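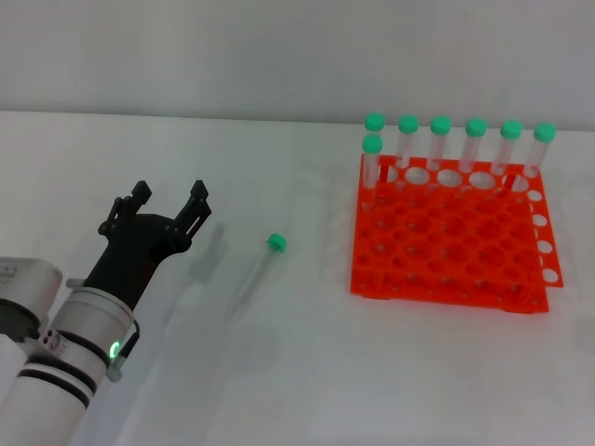
Fig. 4. Black two-finger gripper, open, over a white tabletop.

Section 4: Your First Batch of Preserved Lemons

The Zindumell crock ships with a lid, a glass weight and a great deal of optimism. Wash the first two before use.

1. Scrub four unwaxed lemons and dry them well. If yours came with a shine like a rental car, hold them under hot water first and scrub again.

2. Cut each lemon in quarters lengthwise, stopping short of the stem end so it stays in one piece.

3. Pack coarse salt into the cuts. Use more than seems decent.

4. Press the lemons into the crock, cut side up, until the juice rises. Add a bay leaf if you own one that still smells of something.

5. Set the weight on top and leave the crock on the counter for 24 hours. If the fruit is not covered by then, top up with fresh lemon juice - bottled will work, but you will taste it.

6. Move to the refrigerator. The lemons are ready after 31 days. Checking daily does not speed this up.

Note: Rinse the peel before cooking and taste the dish before adding any salt. The Enville test kitchen learned this on a pot of chickpeas in July.

Caution: Do not use table salt from the shaker. Do not put the crock in the freezer. Throw out any batch with fuzzy or pink growth, however attached you have become to it.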